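핸드헬드 그리퍼로 수작업 공정을 기록하고 자동화로 넘기는 방법: 현장 담당자용 안내

행사용품 정비 작업장에서 수작업 일부를 로봇 작업대로 옮길 때 현장 쪽에서 해야 할 일을 순서대로 적었습니다. 로드게이트 정비동의 금속 스탠드 라인에서 쓰는 절차를 바탕으로 했습니다. 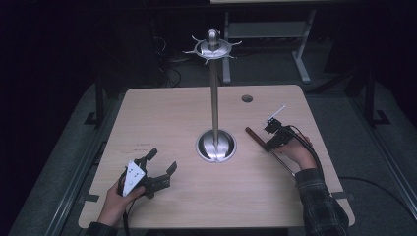 1. 시작하기 전에 정할 것

자동화 대상은 품목이 아니라 동작 단위로 고릅니다. "스탠드 정비"라고 적으면 범위가 너무 넓어서 나중에 누가 어디까지 하는지 말이 달라집니다. 로드게이트에서는 스탠드 정비를 꺼내기, 세우기, 자루 달린 도구로 손질하기, 검사하기, 포장하기로 나누고 그중 세우기와 손질하기만 기록 대상으로 잡았습니다.

대상을 고를 때는 작업자에게 직접 물어봅니다. 관리자가 보기에 지루한 동작과 작업자가 힘들어하는 동작은 다른 경우가 많습니다. 우리 라인에서 처음 후보로 올린 것은 포장이었는데, 작업자들은 팔을 든 채로 긴 기둥 주변을 손질하는 일이 가장 힘들다고 했습니다. 포장은 앉아서 할 수 있고 옆 사람과 이야기도 할 수 있어서 남겨 두고 싶다는 의견이 많았습니다.

다음 항목을 종이 한 장에 적어 작업장 게시판에 붙입니다.

기록할 동작의 이름과 시작, 끝 지점
기록에 참여하는 조와 시간대
기록에 남는 것과 남지 않는 것
기록물을 볼 수 있는 부서와 업체
기록 중 생산량을 어떻게 계산하는지
문의할 내선 번호

마지막에서 두 번째 항목을 빼먹지 마십시오. 기록하는 동안에는 평소보다 느리게 움직이게 되고, 그 시간을 보통 생산량으로 계산하면 참여한 사람만 손해를 봅니다. 로드게이트는 기록 시간을 교육 시간으로 처리합니다. 개인별 실적표에는 빈칸으로 남습니다.

2. 작업대 준비

작업대는 평소 쓰던 것과 높이를 맞춥니다. 높이가 다르면 어깨와 팔꿈치 각도가 달라지고, 그 상태로 모은 기록은 실제 공정에 잘 맞지 않습니다. 상판은 무늬가 복잡하지 않은 것이 좋습니다. 우리는 밝은 나뭇결 상판을 씁니다.

상판이 밀리지 않는지 양손으로 눌러 확인합니다. 조금이라도 움직이면 고정하고 다시 눌러 봅니다. 바닥이 카펫인 구역에서는 작업대 다리가 서서히 자리를 옮기는 일이 있으니 교대할 때마다 한 번씩 봅니다.

스탠드를 놓는 자리는 기둥 윗부분까지 팔을 뻗어 닿을 수 있는 곳으로 정합니다. 위쪽에 뾰족한 장식이 달린 제품은 작업자가 몸을 숙였을 때 얼굴 높이에 오지 않는지 따로 확인합니다. 키가 다른 사람 둘이 번갈아 서 보면 금방 알 수 있습니다.

광택이 강한 금속 제품은 조명 위치를 먼저 잡아야 합니다. 우묵한 면에 빛이 여러 겹 맺히면 사람 눈에는 괜찮아도 기록 화면에서는 가장자리가 흐려집니다. 천장 조명을 끄고 스탠드 조명만 쓰는 방법은 권하지 않습니다. 화면은 나아지지만 작업자 눈이 빨리 피로해집니다. 조명을 옆으로 옮기거나 제품 자리를 조금 돌리는 쪽을 먼저 해 보십시오.

케이블은 작업자가 서는 자리 뒤로 지나가지 않게 합니다. 그리퍼에서 나온 케이블은 손목과 소매를 따라 내려오게 되어 있어서 팔을 돌리면 당겨집니다. 팔을 끝까지 뻗어도 여유가 남는지 확인하고, 상판 모서리에 걸리는 곳이 있으면 위치를 바꿉니다. 바닥에 남는 케이블은 묶어서 통로 반대쪽으로 밀어 둡니다.

3. 그리퍼 잡는 법

핸드헬드 그리퍼는 작업자가 손에 쥐고 평소 하던 일을 하는 도구입니다. 집게를 여닫는 것과 손의 위치가 함께 기록됩니다. 처음 쥐는 사람은 대부분 힘을 너무 줍니다. 첫날에는 기록 없이 연습만 합니다.

(1) 소매를 정리합니다. 긴 소매여도 상관없지만 소매 끝이 집게나 표식을 가리면 안 됩니다.

(2) 왼손과 오른손 그리퍼를 각각 쥡니다. 모양과 크기가 다를 수 있으니 라벨을 보고 맞춥니다. 왼손잡이라면 역할을 바꿔도 되는지 업체에 먼저 물어보십시오. 네르키아 장비를 쓰는 우리 작업장에서는 기록을 따로 분류하는 조건으로 바꿔 쓰고 있습니다.

(3) 표식이 붙은 면을 손가락으로 덮지 않습니다. 동작 중에 표식이 몸 쪽으로 완전히 돌아가면 그 구간은 다시 찍습니다.

(4) 빈 집게를 천천히 여닫아 봅니다. 뻑뻑하거나 한쪽만 늦게 움직이면 쓰지 말고 교체합니다.

(5) 자루가 긴 도구는 나무 손잡이 쪽을 집습니다. 금속 축을 집으면 미끄러지고 제품에 닿았을 때 방향이 틀어집니다. 집은 다음 가볍게 흔들어서 도구가 돌지 않으면 됩니다.

(6) 반대쪽 그리퍼는 제품 가까이에 두되 기둥을 치지 않을 거리를 유지합니다. 쓰지 않는다고 몸 뒤로 빼면 두 손을 함께 쓰는 동작이 기록에서 사라집니다.

연습 때는 평소 속도를 내려고 하지 않아도 됩니다. 손에 익으면 속도는 따라옵니다. 반대로 기록이라고 해서 평소에 안 하던 정석 동작을 보여 줄 필요도 없습니다. 실제로 하는 대로 해야 나중에 쓸 수 있습니다.

4. 기록 진행

한 번에 20분을 넘기지 않습니다. 그리퍼 자체는 무겁지 않아도 손목을 같은 각도로 유지해야 해서 금세 뻐근해집니다. 한 회가 끝나면 그리퍼를 내려놓고 다음 사람과 교대합니다. 같은 사람이 이어서 두 회를 하지 않습니다.

회차를 시작할 때 할 일은 다음과 같습니다.

제품을 정해진 자리에 놓는다.
도구를 오른쪽에 둔다. 매번 똑같은 각도로 둘 필요는 없다.
두 그리퍼를 작업대 위로 올리고 잠시 멈춘다.
시작 신호를 듣고 동작을 한다.
끝나면 도구를 내려놓고 다시 멈춘다.
실패했으면 실패라고 말한다.

실패한 기록도 지우지 않습니다. 도구를 떨어뜨렸거나 기둥을 건드린 회차는 따로 표시만 해 둡니다. 처음에는 작업자들이 실패한 것을 지워 달라고 많이 요청했습니다. 실패 기록이 평가에 들어가지 않는다는 문서를 받고 나서는 그런 요청이 줄었습니다. 말로만 설명하지 말고 문서를 주는 것이 맞습니다.

목표량은 동작 하나에 300회로 잡았습니다. 한 사람이 많이 하는 것보다 여러 사람이 나눠 하는 것이 좋습니다. 사람마다 도구를 눕히는 각도도 다르고 스탠드에 다가가는 방향도 다릅니다. 특정인의 습관만 모이면 제품 위치가 조금 어긋났을 때 로봇이 대응하지 못합니다.

첫 목표를 채우기까지 화요일 오후 시간만 썼습니다. 납품이 몰리는 요일에는 아예 장비를 꺼내지 않습니다. 기록 일정 때문에 본 작업이 밀리면 현장 분위기가 나빠지고, 그 다음부터는 참여할 사람을 구하기 어렵습니다.

5. 기록 검토

검토는 업체에만 맡기지 말고 작업자가 한 명 이상 같이 봅니다. 업체 담당자는 표식이 가려졌는지, 신호가 끊겼는지를 봅니다. 작업자는 그 동작이 쓸 만한 동작인지 봅니다. 두 가지는 다른 일입니다.

예를 들어 몬테스 스탠드는 받침과 기둥이 만나는 부분을 위에서 아래로 손질해야 합니다. 반대로 해도 겉으로는 같아 보이고 기록에도 문제가 없지만, 검사 단계에서 되돌아오는 경우가 생깁니다. 이런 회차를 골라낸 것은 모두 현장 사람이었습니다.

검토에 들어간 시간도 근무 시간입니다. 점심시간이나 퇴근 후에 모니터를 보게 하지 마십시오. 검토자 이름은 내부 기록에만 남기고 업체에 보내는 파일에는 번호로 적습니다.

검토표에는 사용, 보류, 제외 중 하나만 적습니다. 의견란은 비워 둬도 됩니다. 초기에는 의견란을 필수로 했더니 검토가 며칠씩 밀렸습니다.

6. 로봇 작업대 시험 운전

기록을 넘기고 나면 트래드몬트에서 로봇 작업대를 설정합니다. 현장에서는 그동안 시험용 제품을 준비합니다. 흠이 있어 출고하지 않는 제품을 쓰되, 뾰족한 장식이 휘어진 것은 빼십시오. 시험 중에 문제가 생겼을 때 원인을 가릴 수 없게 됩니다.

시험 운전은 44개를 한 묶음으로 합니다. 한 묶음이 끝날 때까지 설정을 바꾸지 않습니다. 중간에 조금씩 손대면 나아진 것인지 우연인지 알 수 없습니다.

시험 중에는 작업자가 정지 버튼 옆에 섭니다. 멈출지 말지는 그 자리에 선 사람이 정합니다. 관리자나 업체 담당자에게 먼저 물어볼 필요가 없고, 멈춘 이유를 나중에 길게 적을 필요도 없습니다. 일지에는 시각과 제품 번호만 남깁니다.

첫 묶음에서는 자주 멈출 것입니다. 우리도 그랬습니다. 가장 흔한 원인은 도구가 놓인 자리였습니다. 사람은 도구가 비스듬히 놓여 있어도 알아서 손을 돌려 집지만 로봇은 기록에 없던 각도에서 망설였습니다. 4번에서 도구를 매번 똑같이 두지 말라고 한 것은 이때 생긴 규칙입니다. 결국 도구 집기 동작만 130회를 더 기록했습니다.

7. 사람의 일이 어떻게 바뀌는지 미리 알리기

이 부분을 맨 뒤에 적었지만 실제 공지는 1번과 같이 나가야 합니다. 장비가 먼저 들어오고 설명이 나중에 오면 어떤 설명도 변명처럼 들립니다.

로드게이트 정비동에서 바뀐 것은 다음과 같습니다.

손질 담당. 하루 종일 같은 자리에서 손질하던 자리가 없어졌습니다. 담당자들은 로봇 작업대에 제품을 올리고 빼는 일, 그리고 로봇이 넘긴 제품을 마저 손보는 일을 교대로 합니다. 어깨가 편해졌다는 말이 많습니다. 대신 서서 기다리는 시간이 생겼고, 그 시간이 지루하다는 말도 나옵니다.

검사 담당. 일이 늘었습니다. 사람이 손질할 때는 손질하면서 이미 흠을 걸러 냈기 때문에 검사대에 올라오는 제품이 한 번 본 것이었습니다. 지금은 검사대에서 처음 보는 제품이 많습니다. 검사 자리를 하나 더 만들었고, 이것은 계획에 없던 변경이었습니다.

신입 교육. 예전에는 손질을 몇 달 하면서 제품을 익힌 다음 검사로 올라갔습니다. 그 순서가 끊겼습니다. 지금은 신입도 일정 기간 손으로만 정비하는 자리를 거칩니다. 로봇 작업대가 비어 있어도 이 기간에는 보내지 않습니다.

조장. 정지 일지를 읽고 업체와 통화하는 일이 추가됐습니다. 통화가 길어지는 날에는 작업장을 비우게 되니 통화 시간을 오전 10시로 고정했습니다.

바뀌지 않은 것도 같이 적어 줍니다. 꺼내기와 포장은 그대로 손으로 합니다. 교대 시간도 그대로입니다. 수당은 손질 담당 기준을 유지하기로 했고, 다음 협의 때 다시 다룹니다. 아직 정해지지 않은 것은 정해지지 않았다고 씁니다.

8. 자주 생기는 문제

표식 인식이 자꾸 끊긴다
손가락 위치를 먼저 보고, 그다음 조명을 봅니다. 표식 판에 얼룩이 있으면 마른 천으로만 닦습니다. 세정제를 쓰면 인쇄가 벗겨질 수 있습니다.

도구가 집게 안에서 돈다
손잡이의 굵은 부분을 집었는지 봅니다. 그래도 돌면 집게 안쪽 면을 점검하고, 임의로 테이프를 감지 않습니다. 테이프를 감은 상태의 기록은 로봇 쪽 집게와 조건이 달라집니다.

기둥이 흔들린다
받침이 상판에 제대로 앉았는지 봅니다. 상판에 케이블 구멍 같은 것이 있으면 받침이 걸치지 않게 자리를 옮깁니다.

케이블이 소매에 감긴다
그리퍼를 내려놓고 풉니다. 쥔 채로 팔을 털면 연결부가 상합니다.

참여하려는 사람이 없다
강제로 배정하지 마십시오. 게시판에 붙인 내용을 다시 읽어 보고 빠진 답이 있는지 찾는 것이 먼저입니다. 우리 작업장에서 참여를 미루던 사람들이 가장 많이 물은 것은 기록에 얼굴과 목소리가 남는지였습니다. 손과 작업대 위주로 기록하고 음성은 저장하지 않는다고 확인해 준 다음 신청이 들어왔습니다.

참여했다가 그만두고 싶다는 사람이 있다
그날부터 명단에서 뺍니다. 이미 제출한 기록을 어떻게 할지는 본인이 고르게 하고, 고른 내용을 서면으로 줍니다.

9. 기록 종료 후 정리

그리퍼 전원을 끄고 케이블을 분리합니다. 케이블은 크게 말아서 걸어 둡니다. 작업대 위의 도구는 개수를 맞춰 공구함에 넣고, 스탠드는 장식 쪽에 덮개를 씌운 뒤 두 손으로 옮깁니다.

그날 회차 수와 제외한 회차 번호, 손목 통증 여부를 일지에 적습니다. 통증이 있다고 적은 사람은 다음 회차 명단에서 자동으로 빠지고, 다시 넣을 때는 본인에게 물어봅니다.

일지 양식은 정비동 사무실 공유 폴더에 있습니다. 양식을 고칠 때는 이전 판을 지우지 말고 옆에 둡니다.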